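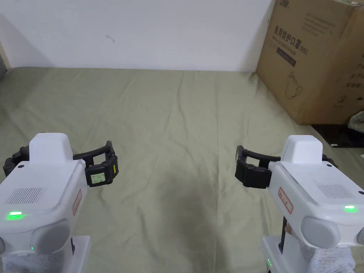

Two grippers over a green cloth, creases still in it.

Can a machine do the laundry yet? Short answer -- no. Longer answer, parts of it, sometimes, if you're patient.

Been asking round for this issue. Stultex says its folding arm got through 217 hand towels in a day at a hotel laundry in September. Good number. But all the same towel, same size, fed in flat by a person. Give it a fitted sheet and it stops and waits for help. Ikley tried shirts. 21 minutes for one shirt, collar wrong way up. My kitchen table record is a lot better than that and I'm slow.

Cloth is the hard part. A box keeps its shape when you grab it, a bedspread doesnt. Every crease is new. Pranano reckons smoothing comes before folding and has dropped folding altogether for now, just pull the corners, flatten, let go, do it again. Boring to watch. Probably right.

Shop floor is further along. Rønning has 5 machines packing parts into trays and the people there seem to like them, mostly. Trays don't wrinkle.

Would I pay for one at home? Not at these prices, and not if I have to lay the towels out first -- thats half the job. Dishes next issue, if I get teh notes typed up. If you've had one of these in your shop or your house, write in, good or bad. Short is fine.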